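4.2 Seat height and the choice of bedroom chair

What surprised us most, and pleased us too, was how firmly people held to one chair once they had found it! Of the 95 households in the Stesville survey, 82 kept an upholstered chair in a bedroom, and most of these had been bought for another room and moved later. Hapeta and Juška saw the same drift in their Pustusari interviews (the "retired armchair," as they call it), though they did not ask about seat height.

We did, and the answers are a delight to read. Owners of the low Dunstan pattern talked about reading and putting on shoes; owners of the taller Levo talked almost entirely about getting up again. Roughly 50 owners had changed the legs or added a cushion, a much higher share than Faulkner's earlier work would lead us to expect. 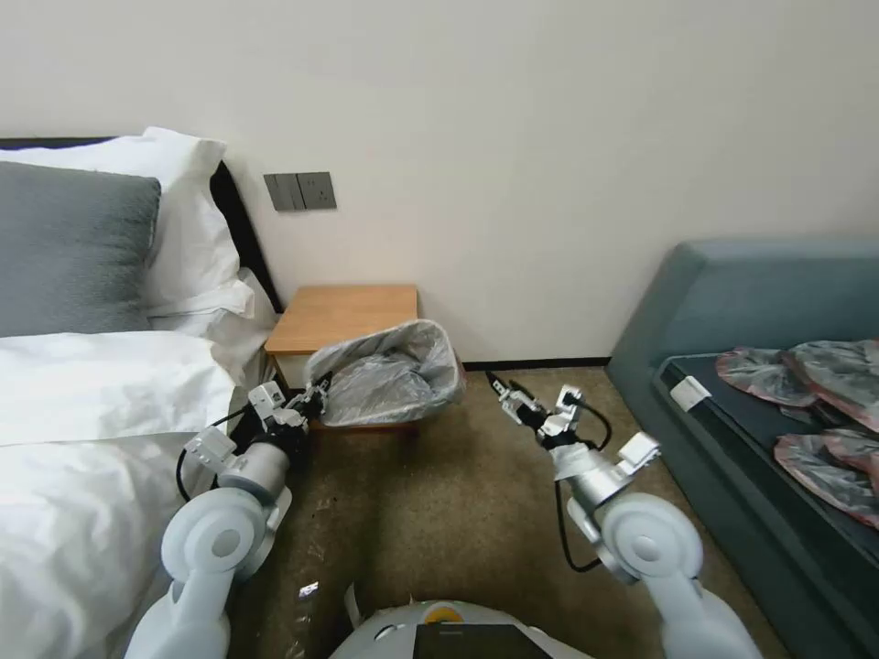
Figure 6. Nightstand and lined wastebasket on bedroom carpet.

Floor covering matters more than we had guessed. Owners with carpet rarely mentioned a chair sliding, while those with bare boards brought it up again and again. Small pieces also compete for the same patch of floor, and a wastebasket kept right beside the nightstand, as in Figure 6, takes up a spot where a low chair might otherwise go. We return to this crowding in Section 5, where Ravn's floor plans make it wonderfully clear.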